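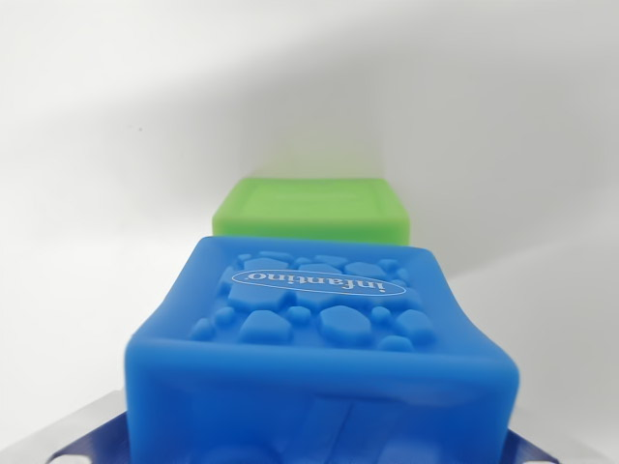 The Well at Stondisent

The letter from Van Wyk said the water at Stondisent had healing properties, and would Mr Kolev care to come and be healed, or at any rate write it up. Damir Kolev had been sent to four holy wells, a weeping wall and a tree in his time at the paper, and he still had the knee.

He took the slow train in May and walked up from the halt with his bag. The village was one street and a chapel. At the top of the street somebody had put up a sign, PILGRIMS THIS WAY, and under it a smaller one about parking.

Ntombi Engelbrecht met him at the gate. She was seventy or so, in a man's raincoat, and she looked at his shoes first.

"You're the newspaper," she said.

"I'm from it."

"Van Wyk said you'd be taller."

The well was behind her house, under a slab with an iron ring. She had the only key to the gate, and so she had the only say in who drank. Van Wyk owned the guest house and had most of the ideas. He had already had bottles made, with a label that said Grellum Water, after the hill.

"Does it work?" Kolev asked.

"On what?"

"On anything."

She thought about it properly, which he hadn't expected. "My mother drank it every day and lived to be ninety. My father drank it every day and went at 40. The dog wouldn't touch it."

He wrote that down. It was the best thing he'd heard since the tree.

Van Wyk came up before lunch, breathing hard, with a folder. In the folder were letters. A woman in Jaltetti had been cured of headaches. A man with a bad back had gone dancing. Kolev read them standing up and noticed that the woman and the man made their g's in the same way, with a little flat tail, and that Van Wyk's own note on the front of the folder did it too.

"Lot of people have been in touch," Kolev said.

"180," said Van Wyk. "And that's only the ones who wrote."

"Could I speak to one?"

"They're private people."

"All of them?"

Van Wyk said illness was a very private thing, and went to see about the soup.

They ate at the guest house, the two of them and a couple from the coast who had come for the walking and didn't know there was a well. The soup was made with the water. Kolev asked if it would do anything for his knee and Van Wyk said to give it time. How much time? Well, said Van Wyk, that was up to the knee.

Afterwards he went back up the street alone. The gate was open. Ntombi Engelbrecht had dragged the slab aside and was letting down a bucket, an ordinary zinc one with a dent in it.

"How much is he charging for a bottle?" she said.

"He didn't say."

"80. I asked him what was in it for that and he said hope." She hauled on the rope. "I said put that on the label, then, and let them see what they're getting."

"Why do you let him?"

"I haven't yet. He's got bottles. He hasn't got water in them." She set the bucket on the wall. "He wants me to sign. He thinks if it's in the newspaper I'll be too proud not to."

Kolev looked down into the well. It was dark and there was a smell of stone. He waited a moment, in case. He did this every time — he had stood in front of the weeping wall for most of an afternoon, and it was the gutter.

"I could write that it doesn't work," he said.

"You don't know that."

"I know about the letters."

"So do I. I taught him to write." She dipped a tin mug and held it out. "The letters are him. This is only water. It never told anybody anything."

He drank it. It was very cold and tasted slightly of pennies.

"Well?" she said.

"It's nice."

"It is nice," said Ntombi Engelbrecht, and drank some herself.

He went down for the evening train. On the steep part by the chapel he caught himself paying attention to the knee, step after step, and was annoyed, and walked faster. It hurt the way it always did going downhill. Or a bit less, but he'd been sitting most of the day.

He had his notebook open before the train came. He wrote *the dog wouldn't touch it*, though he already had that, and then he couldn't think what went next.

Shares 40
Comments 2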